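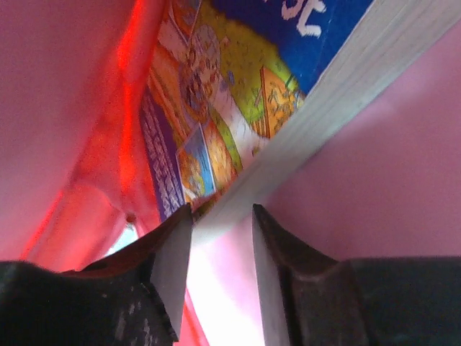

Item 2: thick paperback with cartoon cover

Ustgate Reading Room — minutes of the book sorting meeting, 29 June 2021

Present: Tarun Nigam (chair), Farzana Selvanayagam (minutes). Apologies from Mr. Moller.

1. The minutes of the last meeting were accepted with one correction to the spelling of Andreadis.

2. Children's shelf. Farzana asked where the thick illustrated paperbacks should stand. Tarun prefers the low shelf by the window. Farzana thinks they are too heavy for the small display stands — it was agreed to lay them flat, cover up, for three weeks.

3. Exchange with Drukley. They have offered us five boxes of picture books. Accepted. Tarun will write to them.

4. Labels. Not discussed, moved to the next meeting.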